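Porkden Children's Coat Loan
Garment and Room Check, with comments

Date of check: 6/29/21
Checked by: Jummai Ezeani
Second reader: Kristóf Balogh
Place: upstairs bedroom, Giranico house
Item number: 304
Item: hooded coat, pink with black stripe panels

Marks used: OK / Fix / Watch / Not checked

Part A. Hood and neck

1. Toggles and buttons at the hood firmly attached. OK
Comment: Pulled by hand, no movement. Thread looks original.

2. No loose cord or drawstring at the neck. OK

3. Hood seam sound all the way along. Watch
Comment: A few stitches have gone slack at the back. Not open yet. Look at it again before the coat goes out in January.

Part B. Front closure

4. Snaps close and stay closed. Fix
Comment: The lower one lets go with a light tug. Horacio has the press and the spare snaps. Do not glue it. The last one we glued came back in a week.

5. No sharp edges on the snaps. OK

6. Placket lies flat when closed. OK
Comment: Slight pull near the middle, fine once it is on a child.

Part C. Body, pocket and sleeves

7. Pocket empty. OK
Comment: One tissue removed. Please turn pockets out before bagging, we keep finding things at this step.

8. Stripe panels stitched down along both edges. OK
Comment: Went over the curved parts twice. On coat 229 this is where the panel started to lift.

9. Cuffs clean and not frayed. Watch
Comment: Light wear on the fold of the right cuff. Left cuff good.

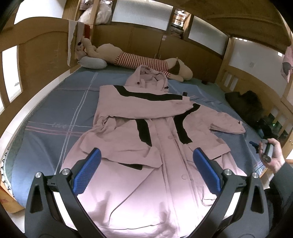

Item 304 laid out on the bed, left front folded back.

10. Lining free of tears. OK
Comment: Check from the inside with the sleeves pulled through. Fengying asked for this to be added to the form and it should stay.

11. Stains. Watch
Comment: The hem is hard to judge in strong light. Take it over to the closet side and look again. I found one faint gray mark there, smaller than a dime. Spot clean only.

12. Care label readable. Fix
Comment: Worn blank. Sew in a new one from the Canpolat roll.

Part D. Bed and surroundings

13. Sheet clean before the coat is laid down. OK
Comment: Plaid sheet, fresh on this morning.

14. Small objects cleared from the sheet. Fix
Comment: A small blue object was left beside the coat. Anything that size goes in the tray before we start, so it does not end up in a sleeve or pocket.

15. Stuffed toys kept off the garment. OK
Comment: The toys stay at the head of the bed with the gray pillow. The big one in the striped shirt is close to the hood. Move it up if the coat is any longer than this one.

16. Headboard clear of hanging items. Watch
Comment: Cloth draped over it. Ifeanyi says it can stay as long as it does not slide down onto the work.

17. Floor on both sides of the bed clear for walking. Not checked
Comment: Will do at the next visit.

Result: HOLD. Release after items 4 and 12 are done.

Snap repair to: Horacio Sepúlveda
Label to: Fengying Yan
Recheck by: Ifeanyi Nwosu

Note for the shelf list: 304 goes back in the same bag, folded with the hood on top.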